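How to work out whether a bit of automation will pay for itself

I run the back office for a small firm called Faka, and for the past couple of years I've been the one who gets asked "couldn't a computer do that?" The answer is usually yes. Whether it should is a bit harder, so I've ended up with a method that fits on one sheet of paper, and people keep asking me for it.

Start with one job. Pick something dull that happens every week and has a clear beginning and end. Ours was matching delivery notes to invoices, which used to eat most of a Tuesday.

Next, time it properly for a month. I did ours in February and I'd guessed wildly wrong (I thought the typing was the slow bit, but it was the hunting for missing order numbers!). Write down the minutes, the mistakes and who had to fix them.

Now do the sum. Take the hours you'd save in a year and multiply by what an hour really costs you, including pension and holiday. Then put the price of the software next to it. We had two quotes, one from Pustel at 1000 pounds a year and one from Dristedus at 2000, and the dearer one came with the training included. Add your own setup time to both. I always double my first guess and I'm still usually short.

After that, talk to whoever does the job now. Do this before you sign anything, please. Ask what they'd do with the spare hours, and write that down too, as saved time only turns into money if it goes somewhere useful.
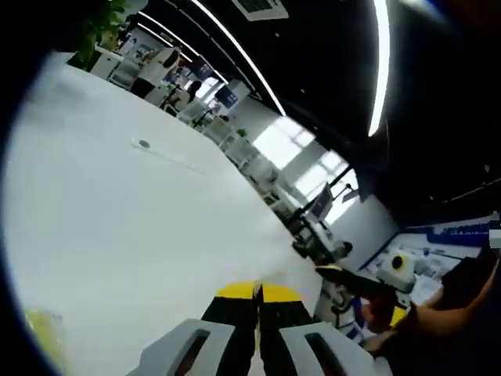

I do the sum on paper before I go anywhere near a spreadsheet, and I'd suggest you do the same. Get everyone round a table and spread the sheets out so you can see the whole job in one go. A big plain white top like this one is ideal, with a little round hole near one end where you could drop a laptop lead through when it's time to type things up.

Last step: run the old way and the new way side by side for three weeks. If the two sets of figures don't agree, find out why before you switch the old one off. We nearly skipped this with Lü, our stock system, and I'm very glad we didn't – it was rounding part boxes up, and the year-end count would have been a right mess.

Keep the sheet afterwards and redo the sum when the renewal comes in, using the new price.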